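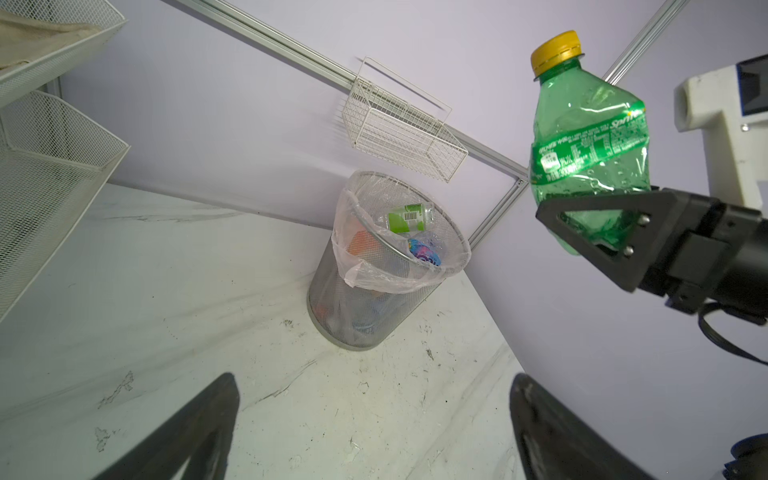

I finally did it, you guys. I got through a whole month of the pantry project, and I have so much to say about it that I've been typing notes into my phone at red lights (parked ones, mostly!).

If you missed the first post: in August I decided to cook my way through everything already in the house before buying anything new except milk, eggs and fresh vegetables. I pulled it all out onto the dining room floor on a Monday night and wrote every item down. There were 51 things on the list. Cans, jars, half bags of lentils, a tin of smoked paprika from before we moved, and two unopened boxes of the same Konberg rye crackers, which I love and apparently buy in my sleep.

The first week was pure fun. I made a bean soup with the Mateos tomatoes that I would happily serve to company, and a rice thing with raisins and almonds that my kids picked at and then, around bedtime, came back and finished cold out of the pot. Week two was harder, mostly on account of the lentils. There are only so many lentils a family can meet with a smile, and I hit that number on a Thursday - or maybe it was earlier and I just kept going.

What I loved most was how it changed dinner from a shopping question into a cooking question. I stood at the counter with a can of coconut milk, a jar of peanut butter and a limp bunch of scallions, and I got excited! I haven't felt that way about a weeknight since we lived in the tiny apartment on Plullby Street, where the kitchen had one drawer and the oven ran so hot that I baked everything with the door cracked.

A few of you asked about storage. I'm no expert, but I moved all the grains into glass jars, wrote the cooking times on masking tape, and put the oldest things at the front. I also gave up one deep shelf completely, and shallow spots where I can see everything at once have been so much better for me. Open wire baskets are my favorite by a mile. 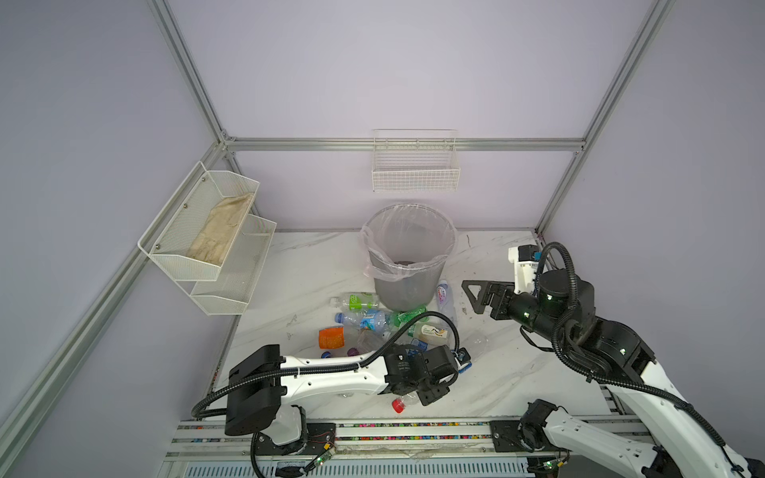 What I'd cook again

The peanut coconut noodles, for sure. Thirty minutes start to finish, and that's with me stopping to look for the grater. I used up the last of the Trilteo chili paste in it and I'm already sad about that, so it's first on the new shopping list.

The chickpea pancakes were a surprise hit too. Flour, water, salt, a good glug of oil, then let it sit while you do something else. Mine stuck the first time and came out as chickpea rubble, which we ate on salad and liked just fine.

I would skip the barley pudding. My grandmother's recipe card says it's a treat, and I followed it to the letter, and I'm going to leave it there.

Still on the shelf: one can of water chestnuts and a jar of capers the size of my head. If you have a caper recipe that uses more than a spoonful, please put it in the comments. I'm making a pot of coffee and reading them all tonight.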